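August, evening

Window open, fan on the low setting. Two jobs done today out of the three I had written down, which is a normal rate for the month.

The first was the headphones. The green pair has had a tick in the left ear whenever I turn my head, and I had been blaming the cable. Swapped the cable for the spare before breakfast. Tick still there. Put the old cable on the bench meter and flexed it along its whole length, both channels, no change in the reading anywhere. So the cable was fine and I had spent a month being careful with it for no reason.

Opened the left cup. The pad comes off with a twist and there are screws under it, short ones, with soft heads. One was already slightly chewed, which must have been me the last time. The fault was at the solder joint on the back of the socket: a ring crack around the pin, visible under the loupe and hard to see without it. Wicked off the old solder, fluxed it, made it again with the fine tip. Ran a sine sweep through at low volume with the cup still open and wiggled the plug. Clean. Closed it up and listened to the whole of the Podorura record, both sides, moving my head a good deal more than the music called for. No tick.

Notes for next time. The fine tip is nearly finished and should be replaced before I use it on anything with a small pad. The loupe belongs in the top drawer and was in the kitchen.

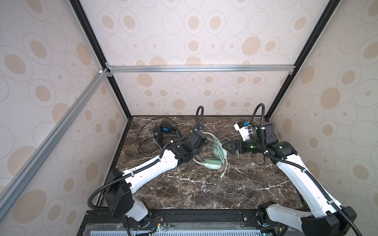 The second job was the pads themselves. They are flattening on the bottom edge, where the weight sits when the headphones are put down instead of hung up. Measured both with the calipers at the top and bottom and wrote the difference on the card in the box. It is enough to change the seal, and I suspect it accounts for the thin bass I complained about in spring. Ordered a set from Wasteck, the velour kind, because the imitation leather is unpleasant in this heat. They list a delivery time of 2 to 3 days. We will see.

Taras Pasichnyk telephoned while I had the calipers out. He holds that the pads should be broken in under a stack of books overnight and that this gives an even compression. I asked how he knew it was even. He said it felt even. We left it there. He also wants the Pylypenko amplifier back, the small one with the stiff volume knob, and I told him he could have it once I have cleaned the pot. At present it scratches in the first quarter of its travel and then behaves. A squirt of contact cleaner and some turning will probably do it, but the case has to come off and one of the feet is glued over a screw.

Surfaces. I have been thinking about these because of what gets put down on them. Dark brown with light veins hides dust well and hides small black screws extremely well. I lost one today on the desk and found it by dragging a magnet over the top in rows. White paper under the work from now on, taped at the corners. I say this every time. The pale cream wall covering with the ovals on it is easier on the eyes than I would have guessed from a pattern that busy, and I would consider something like it for the alcove. Ustyna Levchenko says ovals in an alcove will look like a dentist's waiting room. She may be right. She has seen more alcoves.

She came by after supper to return the long extension lead and stayed to try the headphones. Her verdict was that they sounded the same as before. In the sense that she had never heard the tick, this is correct. She thought the clamping force was too high and I let the band out one notch for her and then forgot to put it back, so for the rest of the evening they kept sliding forward. Now corrected. I have put a dot of white paint pen on the slider at my setting.

Third job, not started: the hook under the shelf. The Zomunon hook I bought has too narrow a lip for the headband and would put a crease in the padding. I could wrap it, or cut a half round from the leftover pipe insulation and slide that over. The second is neater. Needs a sharp blade, and the blade in the knife is the one I used on the carpet — change it first.

Solder smell has mostly gone from the room. Iron is off, unplugged, back in its stand. The spare cable is coiled and in the box with the card. Buy: fine tip, blades, contact cleaner, milk.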